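June 29, 2026

Quick one, it's late and I want to write this down before I forget which end of the arm I changed.

So the arm is moving again. Back in December I'd got as far as the shoulder joint and then the Drevwood gearbox stripped itself and I sulked for ages. New one's in. Steel gears this time. Cost more than I wanted but there you go.

This week was paper. The whole idea of this build was always to have something on the bench that can shuffle my printouts along while my hands are busy soldering, and paper is horrible. It slides. It curls. It sticks to the sheet under it and then both go. Foam blocks were easy, I could grab those first go back when the gripper was still held on with tape.

Farzana Mohmand (Duken workshop, Thursday lot) reckons I'm coming in too fast and too steep. She's right about the fast bit. I had the wrist servo at 200 for speed in the config, which was left over from testing with no load, and I'd just never turned it down. The wrist camera can't keep up with that. Every picture it takes mid swing is mush. 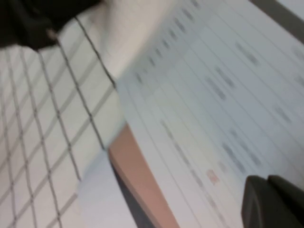
Anyway, speed. Dropped it to 11 on the last bit of the approach and left the rest alone. Fast to get near, crawl to arrive. The code for it is ugly, one if statement inside another one, but it runs.

Also the baud rate thing — I had a typo in the serial settings and spent most of Saturday blaming the cable. Swapped the cable. Swapped it back. Sem Vandenberghe looked over my shoulder for maybe ten seconds and pointed at the line. Thanks Sem. Very annoying.

Still to do:

- softer pads for the fingers, the ones on now are too round at the tip for a single sheet
- tidy the wiring at the elbow, its a birds nest
- find out why the base drifts left when it's been on a while
- proper stop button, not the plug

Going to try the Lins silicone for the pads if the shop has any left. If not I'll cut up a bike inner tube again, which was allright last time apart from the smell.

Base drift is the one bugging me. Might be the bolts — I only did them finger tight when I refitted the gearbox and meant to go back. Will check tomorow before I touch anything else.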